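Sorting after the shared lunch: some notes from the Solska kitchen

In May our shared lunch at Solska house was bigger than usual, and so was the pile that stayed after it. I have been asked to write a few words for the newsletter about the sorting, as I am the person who complained most about it. I will try to be useful and not only to complain.

First, the good news. In the month before, we sent 14 bags of general rubbish down to the yard. In May it was 5 fewer, although more people ate with us. I think this is mostly because we now clear everything to one table and decide there what it is. Before, each person walked to the bins with full hands and dropped all of it in the first one that was open. I did the same, I must admit.

The way we do it is simple. Things which will be washed and used again go to one side: plates, cups, containers with lids. The rest is looked at piece by piece. It sounds slow, but with two people it takes less than 30 minutes, also after a big lunch, and you can talk during the work.

The most questions come about paper. A brown paper bag which is still good should be folded flat and kept, please. We have a drawer for them under the window, and the people who bring bread from Albers are always happy to take one back. If a bag has fat on it, we don't keep it, and it doesn't go with clean paper either. Small torn pieces can go together inside an old envelope, so that they don't fly around the yard when the bin is emptied.

Paper cups are more difficult. Many of us believe that a paper cup is paper, but most of them have a thin layer inside against the wet. Our collector, Ultetti, wants them in a separate sack. I asked them twice, by telephone and by letter, and the answer was the same both times, so please don't argue with me at the bins about this. Pour out what is left, put one cup in another, and they take almost no place. 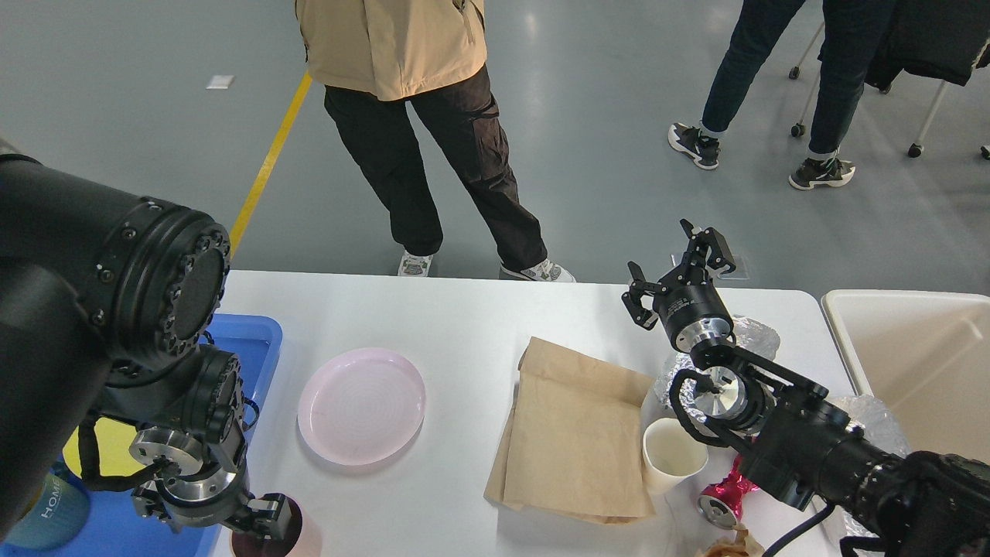
Foil is something we can do better. One small piece is easily lost among the other things, so we collect it in a ball. Wipe off the food first, press the new piece around the ball, and when it is as big as a fist it may go with the metal. Clear plastic wrap is the opposite case: Ultetti doesn't want it with the other plastic, and it must go in general rubbish. I am sorry about this too. The best is to use less of it, and to put a plate over the bowl when you bring a salad — it works just as well for the short way from the car to the kitchen.

About the plastic plates there was a discussion at the last house meeting. Some neighbours find them ugly and would like to have only china. My opinion is that a plastic plate which is washed and used for ten years is not a bad plate. Children can carry it, and it doesn't break on the hard floor. So please don't put them in the bin, even when they are scratched a little. Wash them by hand in warm water and let them dry standing, not in a pile.

A word about lost things. After each lunch some cups and boxes stay behind without a name. They wait on the shelf by the door until the next lunch, and then they go to the exchange corner at Ruravura. If your box is dear to you, write your name on the bottom with a pen for glass. A sticker comes off in the first wash.

The new list of what goes where hangs above the sink. It is one page, in big letters. If you find a mistake in it, write it on the list with pencil and I will correct it before the next printing. We still need two more people for the clearing in the next month, from three o'clock in the afternoon. You can leave a note in the box of flat 204. Bring an apron if you have one — ours are all in the wash.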